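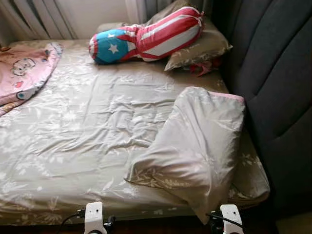

Roel Mulder fits out guest rooms for Fedaseo in Horkville and has made up beds there for long enough to have a method. The sheet goes first. "Corners at the head, then the foot, then pull from the sides," he says. "If you start at the foot, the creases run across and stay."

Floral fitted sheets in a dull green or grey are his usual order. He bought 197 in January and has withdrawn 2, both for failed elastic.
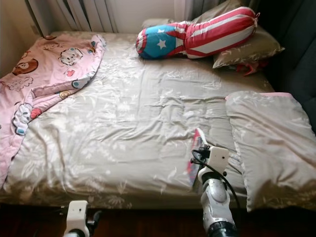 Hanneke Stevens disagrees on the matter of bolsters, and told me that a tied bolster belongs in a cupboard overnight, as the knots press into the neck. Mulder keeps them on the bed. "It goes under the knees," he says. "The knots are then at the sides."

Blankets are washed at 40 degrees, printed side in. Pillows are aired upright beside the bed.
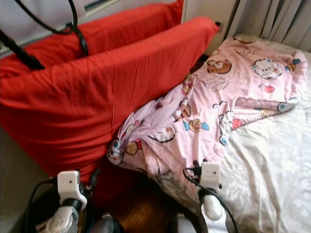 Each one gets a turn halfway through, and the filling is shaken down from the closed end. "Then the cases," Mulder says. "Seam to the wall, opening away from the door."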